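Clolik round table, light wood, small size
Review by Agnes Strömberg

I bought this table in September, after my old square one became too big for the new apartment. I wanted a round top and a pale color, and I did not want to pay the price of a designer shop. The Clolik was on sale at Corport and it came in one flat box.

The assembly took me 52 minutes, alone, with the key from the box. The instructions have only drawings. Step 6 was difficult for me, because the drawing shows two screws that look the same but they are different in length. Please lay all the screws on the floor first and compare them.

What I like the most is the top. The grain has long, fine lines and they go all in one direction, so it looks calm in the room. The edge is smooth and curved, and I can rest my arms on it for a full evening without red marks on the skin.
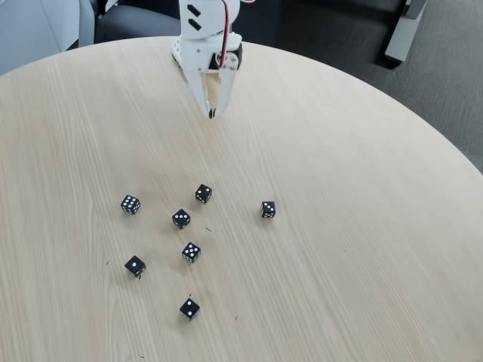
We use it mainly for games. My neighbor Bùi comes at 7 in the evening and we play dice until late. Black dice are very easy to read on such a light color, also when the lamp is weak. The sound is a little hard – if you have people sleeping next door, take a cloth or a tray. A round table has also no corners to stop the dice, and some of them go to the floor every evening. I cannot blame the table for this, but you should know it.

Two things I do not like. The finish shows greasy fingers quickly, and I must wipe it more often than I did with the dark one. And one leg needed a felt pad, or else the table moved when somebody leaned on it. The pads in the box are thin, so I bought better ones.

For two persons it is very comfortable, for four it is possible with small plates. I would buy it again at the sale price, but not at the full one.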